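Search the forums
Search
All topics

Cloth folding demos at home: how many is enough, and how messy should the table be?

Posted by tinshed_jo
Thu 9 September

Hi all, hoping somebody has been down this road. I'm collecting hand-held gripper demos for a cloth sorting and folding policy (rolled cloths, folded cloths, a box they go in and out of) and I've got 100 good ones so far. Trained on those overnight and the result is pretty woeful! It heads for the right cloth most of the time, then closes a bit short or grabs two layers when I wanted one.

My two questions. First, do I just keep going to 400 and hope, or is there something wrong with how I'm doing it? Second, my partner reckons I should be doing it on a bare table with a plain grey cover, and I've been doing it on whatever table is free at home. I like the idea that the thing learns to cope with real rooms, but maybe I'm making it harder than it needs to be. I do everything in one sitting after dinner, if that matters. Same light, same chair.

12 replies

moth_and_magpie
Get more data. 100 is nothing.

Reet Juška
I'd go a bit further than "get more data", sorry moth! I did a cloth set for the Stullurach project back in April and made nearly every mistake going, so have a few of mine.

The same light and same chair bit jumped out at me. My first batch was all done from one stool, and the policy was lovely as long as you started it from exactly that stool's point of view. Move it a hand's width to the left and it was hopeless. So stand up for some, sit for some, come in from the other side of the table. Do a few in the morning with the curtains open. You don't need to go mad with it, just don't let every episode begin from the same spot.

Closing short: check your gripper width calibration before you record another thing. I had a whole evening of episodes (27 of them, I was not happy) where the recorded width was off and I'd never have known if I hadn't plotted it. Open all the way, close all the way, hold each for a second, at the start of every session. Then look at the curve. If fully closed isn't sitting where it sat yesterday, stop and sort it out.

Grabbing two layers is more likely you than the model. When I went back through mine I was pinching folded cloths any old how, sometimes the top layer, sometimes the whole corner, and then wondering why it couldn't make up its mind. Pick one grasp for a folded piece and one for a rolled piece and stick to them. Throw out the ones where you fumbled and regrasped, unless you want it to learn regrasping, in which case do a proper batch of those and label them.

As for the table, I'm with you and not your partner. I've had better luck on busy tables, patterned covers and all.

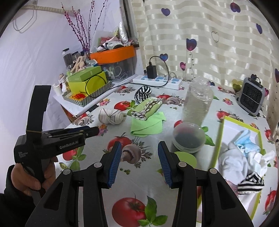
What I would change is where the cloths begin. Mine crept into the same little arrangement every time without me noticing, so now I chuck them down, shove them about with my elbow and record whatever I get. Swap a stripy one for a plain one partway through. Put the box on the other side every so often, and leave a jar or a container near the cloths so it has to reach past something.

I'd keep one plain setup as a test, mind you. If it can't manage on a plain cover then the pattern isn't your problem, and you'll have saved yourself a fortnight of blaming the tablecloth.

I wouldn't aim for 400 straight off. Do another small batch with the grasps cleaned up, retrain, have a look, and see what colour of wrong it is this time. Happy to look at a width plot if you post one.

old_ueda_hand
Agree with most of that, though I'm a bit less keen on the clutter. We ran a similar job at Urnisbridge and started everyone plain, then messed it up gradually, and I found it much easier to work out what had gone wrong that way. Probably comes down to how patient you are.

Also, slow down! Everybody's demos are too quick at the start. If your tracking drops out in the fast bits you'll get a jump in the path and the policy will try to copy it. Do you filter for that at all?

Share 27

Related topics
Gripper width drifts between sessions
Cinel export keeps dropping the last second of each episode
Rubber pads or foam pads for thin fabric?
Best way to label failed grasps
Two-handed demos when you're working alone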